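Varnotau progress report, second milestone
Mon 27 April

The second chapter of Varnotau is playable from start to finish! We're thrilled with how it's coming together, and the grant money has gone where we said it would, mostly into quest scripting and the new battle system.

Story and quests

The road from Malabanan to the salt city of Taltosari is in, with both endings to the ferry dispute. We dropped the three herb-gathering errands that used to sit in front of the city gate (testers kept wandering off there) and moved their best dialogue into the inn. A full run of the chapter now takes 90 minutes if you talk to everyone, and it moves along so much better.

Battles

Turn order is now shown along the bottom of the screen, and enemies announce their big attacks one turn ahead. Of the 65 enemy types planned for the whole game, 20 have finished animations. The marsh ones are a joy to fight. Boss music is still a placeholder.

Behind schedule

Controller remapping slipped, and saving inside dungeons sometimes loses the party's formation. Both are first in line for next month. The script passed 2,000 lines of dialogue, so the editing pass will need longer than we planned.

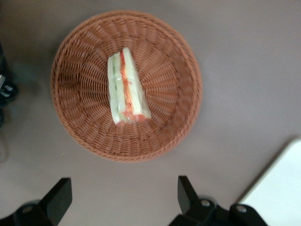

Wrapped sandwich in a round woven basket.

Next steps

Rosik, the mountain chapter, starts as soon as the save bug is fixed. We still expect to have a public demo out in October, covering the opening and the whole Malabanan road. A build for your own team to play is on the shared drive, and we'd love to hear which ending you get first.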